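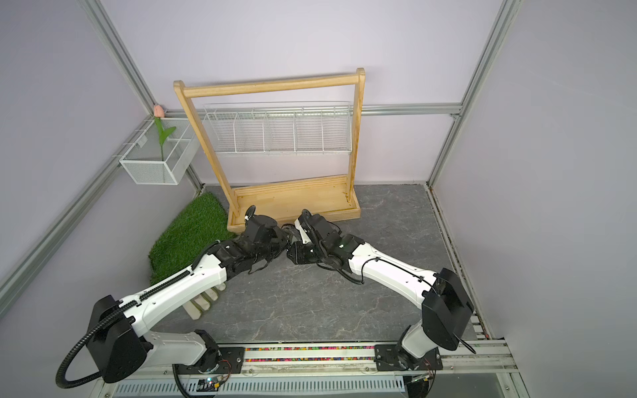
Posted by Gemma Hulme in November

The arrangement of the display corner has been reviewed. The wooden rack is retained, and its tray is to be kept clear until Saturday. The wire basket with five compartments will take seed packets, one variety to each. The artificial tulip remains in the white mesh basket, as Yaowalak Onsri requested. Readers' views on the green artificial grass are welcome.

3 comments | 219 shares

Recent posts
Storing ribbon by width
Hooks for narrow rails
Paper labels, revisited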